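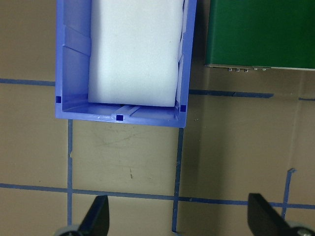

12/15/23

So I've finally done it. After two years of saying "I should really try an evening class" to anyone who would stand still long enough, I signed up for beginner Portuguese at the Plalham community centre back in August, and last night was our end-of-term do. I ate far too much, sang (badly), and came home with half a passionfruit mousse in an ice cream tub. I've been grinning about it all morning, so you're getting a blog post.

Some background for the newer readers. My gran's neighbours when I was a kid in Ondham were from Madeira, and they used to shout over the fence to each other all arvo, and I thought it was the best noise in the world. I didn't understand a word of it. I just liked how it all seemed to have the corners rubbed off. Fast forward a few decades and I'm a grown woman with a mortgage and a dodgy knee, and I still couldn't say more than "obrigada". It seemed a bit sad!

I tried the app thing first. I got a streak of 113 days going and could tell you that the turtle drinks milk, but the minute a real person spoke to me at the bakery I went red and pointed at the custard tarts. So when I spotted the flyer for the class, $200 for the term and bring your own mug, I paid on the spot before I could talk myself out of it.

Our teacher is Aparecida Andrade, and she is a marvel. She grew up in inland São Paulo state, so what we're learning is the Brazilian version, and she pulls a face whenever I come out with something that sounds like my gran's neighbours. (She's very nice about it. She just does this slow blink.) Her rule is no English after the first tea break, which terrified me in week one. I spent that whole second half nodding. I agreed to something about a dog and I still don't know what it was.

The sounds are what got me. On paper, Portuguese looks so reasonable. Then you open your mouth and find there's a whole set of vowels that have to come out through your nose. Pão is bread. Pau is a stick, and also something else, which Aparecida explained to us with a completely straight face after one of the blokes had asked for it with butter. I practised "pão, pão, pão" in the car every day for weeks. The woman next to me at the lights on Choi Street must have thought I was having some sort of episode.

And the verbs! I'd forgotten what it's like to be bad at something as an adult. At work I'm the person who knows where everything is and how the invoices go through, and then one evening a week I'm the person who can't reliably say "I went". Fui, by the way. Which is also "I was". Same word! You just work it out from the rest of the sentence, apparently, and everybody in Brazil seems to cope.
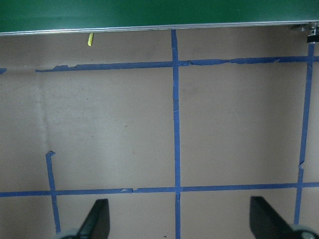

What finally helped was giving up on the big vocab lists. I'd been copying out words from the back of the textbook in colour-coded biro, very neat, very satisfying, and none of it stuck. Aparecida told me to stop writing down words and start writing down whole things I'd want to say. So now my notebook is full of lines like "sorry, I'm parked over there" and "is it meant to be this spicy" and "my sister is older but I'm taller". They come out in one go, without me having to build them from scratch while the other person waits.

The other thing was music. I'd been listening to podcasts for learners, which were fine, but they all have that very slow, very kind voice, as if you've just come out of surgery. Mum put me onto an old bossa nova record she'd had since the seventies and I learned one song properly, with the lyrics printed out and stuck to the fridge. I now know the words for "sadness" and "longing" and a fair bit about the beach. I still have trouble ordering a sandwich, but I can be melancholy near water with the best of them.

Anyway, the party. Everyone had to bring a dish and introduce it in Portuguese. I made cheese bread, pão de queijo, from a recipe Aparecida gave us. It's made with tapioca flour, which squeaks when you squeeze it and gets absolutely everywhere. The first batch came out like golf balls. For the second I used more cheese, let the milk and oil come to a proper boil before pouring it in, and they puffed up beautifully. I stood up, said my little speech, got the gender of cheese wrong and sat down again to a round of applause. My favourite moment of the year, no contest.

We finished with a singalong, and then a quiz, in which my team, Fondovance (don't ask, it was a spelling mistake that became a name), came second last.

The next term starts after the summer holidays and I've already put my name down. My plan until then is ten minutes a day, one film a week with the subtitles off for at least the first half hour, and no turtles. If anyone has a film to recommend that isn't completely heartbreaking, pop it in the comments. I asked the class and got a list of seven, and as far as I can tell somebody dies in all of them.

Right, that mousse isn't going to eat itself. Tchau!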